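Ways of Working > Hospitality > Automation of hotel housekeeping

Contents Articles Places Trades Index Help

Automation of hotel housekeeping

Automation of hotel housekeeping is the use of machines and software to do, or to help with, the daily work of preparing guest rooms. It takes in the computer systems that decide which rooms are to be cleaned and in what order, the wheeled machines that carry linen and rubbish along corridors, floor-cleaning machines of several sizes and, more recently, robot arms that can open a drawer, pick up a small object or check that something is where it ought to be. The subject is often treated as a branch of hotel management, but a good deal of what has been learned about it comes from the people who clean the rooms, and this article tries to give their side of the work its proper share of the space.

The work before automation

A hotel room looks a simple enough thing to anyone who only sleeps in it. To the person who has to make it ready it is a long chain of small jobs, many of them done half by habit – stripping and making the bed, wiping down, emptying bins, seeing to the bathroom, putting cushions back in their usual order, looking in drawers for things left behind, making sure the telephone sits properly on its rest and the remote control is in the place where the next guest will look for it. Most of these jobs take very little time. There are simply a great many of them, and they come round again in the next room, and the one after that.

Traditionally the day began with a paper sheet. A supervisor wrote out the rooms for each attendant, marking those where a guest was leaving and those where a guest was staying on, and the sheets were given out in the linen room before the trolleys went up. Changes during the day were passed on by telephone or by somebody walking up the stairs to find the right corridor. Older attendants often speak fondly of the sheets, which could be folded into an apron pocket and written on, and rather less fondly of the stairs.

The trolley itself was, and in many hotels still is, the heaviest part of the work. Fully loaded it is awkward on thick carpet and worse at lift thresholds, and sore wrists and shoulders are common complaints in the trade.

Room allocation software

The first kind of automation to reach most housekeeping departments was not a machine that anyone could see. Allocation software takes the list of departures from the front desk and shares out the rooms, usually sending each attendant's list to a small handset or tablet. When a guest checks out early, the list changes by itself.

This saves a good deal of walking, and supervisors generally welcome it. Attendants have been more divided. A list that rearranges itself can send a person from one end of a floor to the other and back again, and early systems paid little attention to where a trolley was standing. There was also the matter of timing. Because the handset records when a room is begun and when it is finished, it makes a record of each person's pace that the paper sheet never did, and in several workplaces the question of who may read that record, and for what purpose, took longer to settle than the installation itself.

A common arrangement now is for the times to be shown to management only as an average for the whole floor. Some hotels also let attendants fix the order of their own rooms at the start of the shift, with the software allowed to suggest changes but not to make them.

Carrying and floor cleaning

Wheeled carriers are the most widely liked of the machines, perhaps because the thing they take away is the thing people least wanted to keep. A carrier brings clean linen up in the service lift and takes the used linen down, waiting at a marked spot in the corridor until it is sent off. It needs lifts it can call, doors it can pass through and floors without steps, and for this reason it is easier to bring into a newer building than into an old house that has been turned into a hotel one extension at a time.

Corridor vacuum machines work best in the early afternoon, when most guests are out and luggage is not standing about. In bedrooms they are less useful. The floor has to be cleared first, flexes have to be lifted out of the way, and by the time this has been done an attendant with an ordinary vacuum cleaner may well have finished the room.

The Kimdale hotel

One hotel whose experience is often discussed in the trade is the Kimdale, a business and conference hotel with 400 bedrooms, which brought in its changes gradually over several years. It began with allocation software from Jasano, followed this with linen carriers, and later set aside a bedroom on a lower floor where a robot arm could be tried on the small checking jobs. The housekeeping department had 46 people when the carriers arrived and 43 when the bedroom trials began, the difference being made up of retirements that were not replaced. The hotel had given an undertaking that no one would be dismissed as a result of the new equipment, and the staff side asked for this to be put in writing before any of it was switched on.

The carriers were a success almost from the start, after one early difficulty with the service lift, which they held for so long at breakfast time that the kitchen could not get its trays upstairs. The cure was to keep them off the lift until ten o'clock in the morning. Attendants soon learned to send them down a little before they were quite full, and this has remained the custom of the house even though the instructions say otherwise.

The allocation software had a slower welcome. In its first winter it was inclined to give the largest rooms to whoever had finished soonest, so that quick workers felt they were being punished for it, and some people admitted to lingering over the last pillowcase. The system was altered so that each room carries a weight according to its size and number of beds, and the weights are gone over every November by a small group made up mostly of attendants.

Robot arms in the bedroom

Picking things up and putting them down is where machines have found hotel rooms hardest. The objects are small and they are rarely left in the same place twice. Furniture is chosen to please guests, and a drawer with a curved front or a handset with a coiled cord sets a gripper a harder problem than a plain box on a plain shelf. Two rooms that are supposed to be identical will have a bed standing a hand's breadth further over in one of them, and an attendant will step round it without noticing while a machine must work out where everything is all over again.

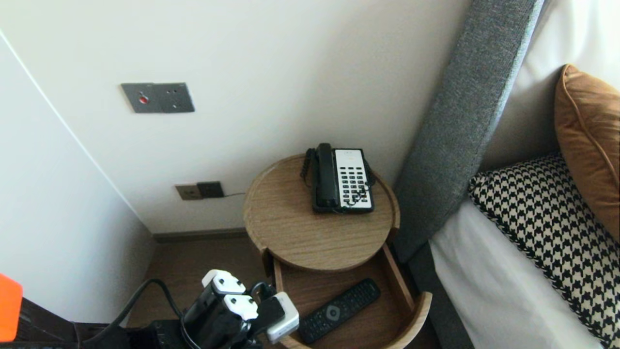
The bedside drawer has become something of a standard test in this field, and it is a better one than it sounds. The drawer must be found, opened without shifting the table, looked into and closed again, and whatever is inside must be recognised as belonging to the hotel or to a guest. A remote control should stay. A pair of spectacles should be handed in and written down in the lost property book. Attendants manage this with a glance and a push of the hip, often with an armful of towels, and those who have been asked to describe how they do it tend to find the question a puzzling one.

At the Kimdale the trial room was set up with the help of Kaplan, a firm supplying robot arms to service trades, and attendants were invited to take turns in guiding the arm through the jobs. This was paid at the usual rate and counted as part of the shift. The department had agreed a target of 100 drawer checks in a row without a person stepping in, and until it was met the arm was not to be used in any room that had been let. Attendants who took part were able to suggest a good many practical things, among them that the telephone should be left well back on the bedside table so that the front of it stayed clear, and that the machine should look in the drawer before the bed was made and not after it, as one always ends up leaning on the sheets.

Effects on the people doing the work

The plainest change reported wherever carriers are used is that there is less pushing and lifting. People in their fifties and sixties, who might once have moved to lighter duties in the laundry, have been able to stay on the floors if they wished to.

Against this, the work that is left can be more concentrated. Walking down for fresh linen was tiring, but it was also a pause and a chance for a word with somebody, and when the linen comes up by itself that pause goes with it. Some departments have put back a fixed break in the middle of the morning for just this reason. Others have found that attendants working in pairs keep up their spirits better than those working alone with a handset, even if the software would prefer to send them separately.

New duties have appeared too. Somebody has to free a carrier that has caught itself on a doormat, empty the vacuum machines, wipe the sensors and report faults, and at first these things were usually done by whoever happened to be passing, for no extra pay. At the Trenow, a smaller seaside hotel, the duties were gathered into a named post of floor technician, open only to existing housekeeping staff and paid at the supervisor's rate. Similar posts have since been made elsewhere, under various titles.

Training varies a great deal. Where it has gone well it has generally been given in short spells on the floors themselves, with the machine at hand and in the languages the staff speak among themselves. A long talk in a conference room at the end of a shift has been found to leave very little behind it, apart from tired feet.

Guests and privacy

Machines that find their way by camera raise an obvious question in a place where people sleep. Many hotels keep them out of any room with a guest's belongings in it and use them only between one stay and the next. Notices are commonly placed by the lifts, and a guest can ask that no machine come in at all. Such requests are passed to the attendant's handset as a mark against the room number, much as a late sleeper's would be.

See also: Hotel laundry; Linen room; Night porter; Service lift; Shift handover

Contact the editors | Copyright Ways of Working | Back to top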